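Burside Robotics Club: Summer Project Gallery

Posted 26th August by Haf Kemeys

I said in January that I didn't think a club our size should take on manipulation. Wheeled robots are hard enough, and the last two years of those mostly taught us how to charge batteries. I was outvoted. These are my notes on how the summer went, and readers who want the cheerful version can ask the students.

The task

Pick up a strap from a table and hang it on a stand. A person does it without looking. The students wrote in their proposal that they would have it "basically solved" by the second week. I have kept the proposal.

The hand-held gripper

Two fingers, padded on the inside, worked by a person. You do the job by hand with the tool and a camera records it, and a model is meant to learn from the recordings. The Kandley group swears by this method. I have asked them for their failure numbers and am still waiting.

The recordings

The target was 1,000 demonstrations. We stopped at 54 in the first session, after arguing over whether a dropped strap counts. I say it does, and that it should be labeled as a drop. Two members disagree and have been deleting theirs.

The strap

Cloth was the students' choice. I wanted a block. A block has one shape, and a strap has a new one every time you let go of it.

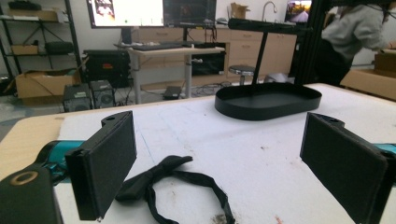
We also changed the rules halfway through. At first each run began with the strap laid out straight, and the results looked very good, which made me suspicious. Now whoever is resetting the table just drops it. Success on the first try went down to 25 out of 30, and that is with a person squeezing the gripper. I'd like anyone quoting a figure at the Pleduddale open day to say which rule it came from.

What's next

Rees has offered us time on an arm in the fall. I'll believe the model works when it hangs a strap that none of us placed, with the door open and people walking by. Until then we have a folder of videos and a table that needs a new cover.

Comments and corrections to me at the usual club address.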